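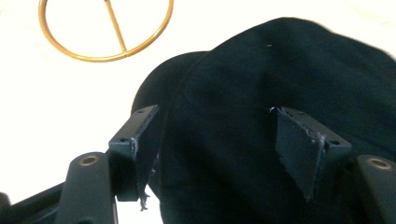
附图1：黑色布料，左上金色圆环

工单 1979
类别：家具/软装
标题：浅色木台面有一道发白长痕，黑布沾毛，请一并处理
位置：Fenddale 82 室
家具：Satlow 家的 Leone 系列，木台面
护理品：Promura 木面护理油（室内原有）
提交人：Arturo Fiore
优先级：中，后改高，后又改回中
状态：待观察

09:10 提交人原文
你好，两件事写一张单里了，不想开两张。
一，台面上有一道白的，长条，斜着，手摸上去跟旁边不一样，旁边滑一点，它那条涩。擦过了，擦不掉。
二，那块黑布，大的那块，老沾白毛，拿滚筒粘过，过一天又有。布叠不好，一叠就滑，最后都是团成一堆放着。
另外金色圆环（里面一根直杆那个）我怀疑会钩布，请看一下。
下星期有人入住，最好在那之前弄完。谢谢。

09:25 一线回复
收到。先别再擦台面。先别上油。布先别洗。
需要补几个信息：
白痕是哪天发现的，之前有没有放过热的东西，或者湿的杯子。
擦的时候用的什么，干布还是湿布，有没有加清洁剂。
黑布有没有洗标，有的话抄一下上面的字。
圆环是松的还是紧的，手推一下看晃不晃。

09:48 提交人
哪天发现的说不好，1月换季收东西的时候就觉得那里颜色不对，以为是反光，没管。
热的没放过。我没放过，别人不知道。
擦用的湿布，拧干的，后来加了一点洗洁精，再后来用了一次白色的海绵，就是那种擦墙的。
洗标剪掉了。
环会晃。

09:55 一线
擦墙那种海绵别再用了，那个等于细砂纸。用在哪一段还记得吗，上半段还是下半段。

10:02 提交人
中间。来回擦了几下，没有使劲。

10:05 一线
好。中间那段比两头宽，可能跟这个有关，也可能本来就宽。先记着，不下结论。

10:20 转二线，备注如下
台面浅色，木纹细，大体横着走，靠下面那块纹路弯成一个大弧，有几条颜色深一点的线。白痕在左上那一带，斜的，往左下收成尖。比周围浅，没什么光泽。边上有一圈细的深色线，不齐，带碎点。
最左边还有一条很浅的弧线，像小划痕或者细裂纹，分不清。提交人没提这条，要问一下。
黑布哑光，有一个很小的白点，可能是毛絮。其它的没看出来。

10:41 二线接手
看完了。先排除法，一项一项来，别一起上。

可能A：水渍/潮气进了面漆
可能B：热痕
可能C：刮掉或者磨掉面漆，露出底下
可能D：胶带之类的残胶，撕的时候带走一层
可能E：清洁剂+海绵把光泽磨没了，颜色其实没变

B先放后面。热痕一般是一片或者一圈，边缘糊的，这条又长又窄还带尖，不太像。但不排除，有人拿烫的东西拖过也能出长条。
A也不太像，水痕边缘一般没有碎点。
C和D要重点看。那圈深色的细线，如果是面漆断口里进了脏东西，跟C对得上。
E只能解释中间段，解释不了两头的尖。

请提交人做下面几步，做完一步回一步，不要攒着。

步骤一 指甲测试
指甲横着过那条痕，从好的地方滑进去再滑出来。有没有台阶感。轻轻的，别抠。

步骤二 棉签蘸水
棉签蘸一点清水，只点在痕里面，点一个小点，等一分钟，看颜色变不变深。然后用干布吸掉，不要擦。
变深=木头在吃水，面漆没了或者很薄。
不变=面漆还在，只是表面雾了。

步骤三 侧光
把大灯关了，拿手机手电贴着台面平着照过去，看痕是凹的还是平的。左边那条浅弧线也照一下。

11:15 提交人
步骤一做了。有台阶，很浅，下半段明显，上半段基本没有。
边上那圈碎碎的地方指甲会挂一下。

11:17 二线
挂就停，别来回试。那里再挂会起皮。

11:30 提交人
步骤二做了。中间点的，变深了，很快。干了以后又回去了。
靠上那头也点了一下（没让点我也点了），变深但是慢。

11:33 二线
好，点得有用。中间面漆没了，上头还剩一点。A和B基本划掉，E单独也划掉。剩C或者D，或者C/D加上后来的海绵。

11:52 提交人
步骤三手电照了。痕那里有一点凹。左边的弧线照不出凹凸，换角度有时候看得见有时候看不见，看着像头发丝。

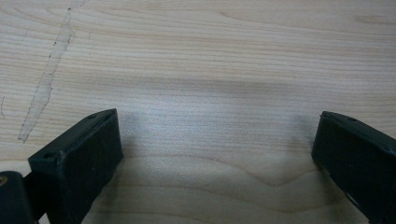

11:58 二线
弧线先不处理。拿铅笔在旁边贴的纸胶带……算了不要贴胶带！！刚写完就想起来，面漆已经不牢了，贴上去撕下来可能再带一层。量一下它离台面边多远，写在纸上，过段时间再量长没长。长了再说是裂纹。

12:10 二线
问一下D。台面上有没有贴过东西？理线的胶条，防滑垫，双面胶，桌布夹，都算。

12:40 提交人
问了一圈。之前为了不让黑布往下滑，有人在台面上贴过一条布胶带，后来撕了。贴在哪不记得，反正是左边。撕的时候“有点响”，原话。

12:44 二线
那就是D了，八成。撕胶带带走面漆，尖头是撕到最后收窄的样子，斜的方向也说得通，贴的时候就没贴正。靠上那段有一点拐，可能是撕到那里换手了。
留的胶再沾灰，边上一圈深色碎点，也对得上。
海绵是后来的事，把中间磨得更干净。
注意这是推断，没有人看着撕的，报告里写“符合胶带撕除”，不要写“确认”。

12:50 转一线安排修，先写修法，给提交人看，看完再动手

台面处理（局部）

先说不要做的：
不要整面打磨。
不要直接往白痕上倒 Promura 油。没有面漆的地方会狂吃油，出来一条深的，比现在还难看。
不要用核桃擦，网上那个。不要用牙膏。不要用蛋黄酱。（有人问过，所以写）
不要再用擦墙海绵。
不要吹风机吹。

没搞清楚台面是实木还是贴皮之前，砂纸一律只用手，不用机器，只在痕里面走，碰到边就停。万一是贴皮，磨穿就没得救了。Leone 的资料里没有写到这一款，已去问 Satlow，没回。

做法：
软塑料卡片，平着，把边上那圈起来的碎屑轻轻推掉。推不动的不推。
残胶用棉签蘸一点点白酒精，只点在深色细线上，点一下吸一下。先在台面底下不显眼的地方试，面漆发粘就停，换别的办法。
细砂纸包在橡皮上，顺木纹走。这里注意，痕是斜的，木纹是横的，手会不自觉跟着痕走，别跟。
灰用微湿布带走，等它干透，过夜。
护理油用棉签点，不用布抹。少，再少。等吃进去，吸掉多余的，看颜色。浅了再来一遍，深了没办法往回走，所以宁可浅。
颜色差不多了再补一层薄的面漆，跟旁边光泽一致的，别用亮光的。样品先涂在台面底下看。
下面弯弧那块纹路有几条本来就颜色深的线，那是木头自己的，别当脏东西擦，之前别的单子出过这种事。

13:05 提交人
看不太懂“顺木纹走”那句。痕斜着，横着磨那不是磨到外面去了吗。

13:09 二线
行程短一点。每下只走痕的宽度那么长，抬起来，挪一格，再走。慢，但是不出界。

13:12 提交人
懂了。

13:20 黑布部分，一线写
毛的来源先查，光粘没有用。
布是哑光的，面上有点纹理，这种静电一起来什么都吸。深色的看得特别清楚，换一块灰布可能同样多毛只是看不见。
查这几个地方：
窗帘后面的浅色衬布掉不掉毛，拿黑袜子蹭一下看。
收布的柜子里有没有白毛巾、白毯子，有就分开。
滚筒粘毛器本身的纸，有的撕下来自己带纸毛！换一个牌子试。
洗过没有，跟什么一起洗的。

13:41 提交人
跟白毛巾一起洗过。
窗帘蹭了，不掉。柜子里有白毯子，蹭了，掉得一塌糊涂。

13:43 一线
就它了。毯子单独装袋，扎口，放别的层。布先拿到阳台抖，抖完再粘，顺一个方向粘，不要来回。粘完挂一会再看。

13:50 关于叠不好
这块布大，一个人叠容易滑，别在台面上甩开叠，边会拖过台面。两种办法随便选：
铺在床上叠。对折，再对折，每次把气压出来，用小臂压，不要用手掌抹，越抹越滑。最后卷，不要叠成方的，方的放进去两天又散。
或者干脆不叠，挂起来。挂的话要宽衣架，细的会出一道杠。
团着放也不是不行，就是褶子多，拿出来要蒸一下。蒸汽隔一层布，黑的直接烫会起亮，起了下不去。
还有，台面没修完之前布别往上放。掉色不掉色没测过，白痕那里没面漆，染上就进去了。

14:05 提交人
掉色怎么测？

14:07 一线
白棉布沾湿，按在黑布不显眼的地方，按住，数到八十二（随便说的，按够一分多钟就行），拿起来看白布。有灰色就是掉。掉的话第一次单独冷水洗，不要泡着过夜。

14:33 提交人
测了，白布干干净净的。好。

14:35 一线
好。那布不掉色，但修完之前还是别放上去。

14:40 圆环部分
会晃那个。先回答：钩不钩布，主要看杆跟环接的地方有没有毛刺，环本身是圆的滑的，一般不钩。
测法：旧丝袜套手上，沿着环内圈走一遍，再走杆，再走接头那里。哪里挂丝哪里有刺。
杆是斜的一根直的，接到环下面那边，接头那点最值得看。

15:02 提交人
丝袜没有，用的旧的薄围巾。环走了一圈没事。杆也没事。接头挂了一下，很轻，再走又没挂。

15:06 二线
第一次挂第二次不挂，可能是围巾自己的线头。换个方向再来。

15:15 提交人
换方向，没挂。再换回来，没挂。
那就是围巾的问题？

15:17 二线
大概率。先不动它。要是以后真钩了，用最细的砂棒轻轻带一下接头就行，别磨多，金色的那层有多厚不知道，磨掉了露底色更难看。
晃的话，看上面挂的地方，松了就紧一下。不要往环上挂湿的重的。
布离环远一点放。就这样，别搞复杂。

15:30 台面开工，现场记录（一线写，手上有油，错字别管）
底下试酒精，面漆没发粘，可以用。
卡片推碎屑，推下来一点点，深色的，有点粘手，像老胶。跟胶带的说法对得上。
靠上那头边缘很牢，没推。
酒精点了三遍，深色线淡了，没有全没。下半段有一截进到木头里了，不追了，再追要磨很深。
砂纸走完，光泽上看中间跟两头接近了，之前中间特别白。
擦灰，等干。收工。左边那条弧线量了，写在纸上，纸夹在柜门里侧。

第二天 08:50
干了。木头颜色比昨天匀。
棉签点油，第一遍。吃得很快，中间最快。
09:20 吸掉多余的。颜色比旁边浅一点，正好，不急。
10:10 第二遍，只点中间，两头不点。
10:15 点多了一下，赶紧吸。有一个小点比旁边深，远看看不出，近看能找到。记一笔，是我弄的，不是原来的。
11:30 看颜色，过得去。站着看不见了，蹲下来对着光还是有一条，比之前好很多。
面漆今天不上，油没干透上去会起雾，等。

11:42 提交人
我看了觉得可以了，能不能就这样，不上面漆了。

11:45 二线
不上面漆的话那一条没有保护，放个湿杯子又来一张单。建议上。要是实在赶，先空着别放东西，铺软布也不行，油会粘布。

11:50 提交人
那上吧。入住前能干就行。

11:52 二线
能。

第三天 09:15 面漆
底下试色，两种，第一种太亮，用第二种。
薄涂，沿痕走，边缘用干刷子带开，不留硬边。
09:40 一层完。等。
13:20 摸着不粘了。再来一层，更薄。
13:35 完。窗开一条缝，不要对着吹。门口贴了条：台面勿碰，勿放物。

16:00 提交人
有人把钥匙放上去了……拿掉了。没印子。

16:04 一线
没印子就好。条子换大一点的字。

第四天 10:00 复查
指甲过一遍，台阶还有一点点，不挂了。
清水点，不变深，水珠停在上面。行。
手电侧光，凹还在，浅。那个没法填，也不建议填。
弧线重新量，跟纸上一样，没长。
昨天的小深点还在，提交人看过，说不介意。
黑布：抖过粘过，挂了一夜，提交人说“基本没有白的了”。毯子已装袋另放。
圆环：上面紧过，晃得小了。

10:20 Satlow 回了，说那款要看台面底下的标签才能查。底下去看了，标签被撕掉了，只剩胶印。所以实木还是贴皮这一项还是空着，别填猜的。以后再有活按贴皮对待。

10:31 给入住的人和打扫的人的话，放在柜门里侧那张纸背面：
台面干布擦，或者拧得很干的湿布，顺着横纹，擦完再干擦一遍。
不要贴任何胶带，包括纸胶带，包括“就贴一下”。
杯垫。
黑布不跟白毛巾一起洗。
Promura 油放原处，不要自己加，要加先开单。

10:40 提交人
纸看到了。“就贴一下”那句是写给谁的我知道，哈哈。
还有一个问题，布滑的事没解决啊，不让贴胶带那怎么固定。

10:46 一线
对，漏了，不好意思。
布要盖在台面上的话，四个角坠一点重量，缝个小袋子进去，或者用布艺配重夹，夹布不夹台面那种。防滑垫不推荐，有的橡胶跟面漆会粘在一起，几个月以后揭下来又是一片。
等面漆再硬几天才能盖。先挂着。

10:50 提交人
行，我去找夹子。单先别关。

10:52 一线
不关，状态改待观察。弧线下个月再量一次，量完直接在这里回数，不要另开单。
夹子到了也回一声。

更新记录
优先级 中→高（入住时间）→中（面漆完成后）
类别不变
遗留：左侧浅弧线，性质未定。台面材质未定。残胶一小截已进木，不处理。布的固定，等夹子。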